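Ensemble Skills, week 3: tuning as a section

Okay, so last time I had you all tune to the oboe and then play, and we drifted sharp by bar 12. Totally normal! Wind instruments rise in pitch as they warm up, so one tuning note at the start won't carry you through rehearsal.

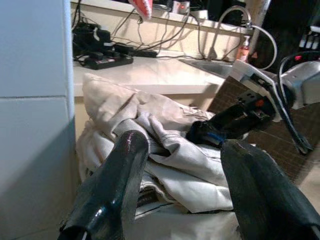

What I want instead is listening down. Clarinets, find the bassoon – flutes, find the clarinets. If you can't hear the part below you, you're too loud.

For next class, read the Galbraith handout and bring a drone app (any free one) plus your long-tone log.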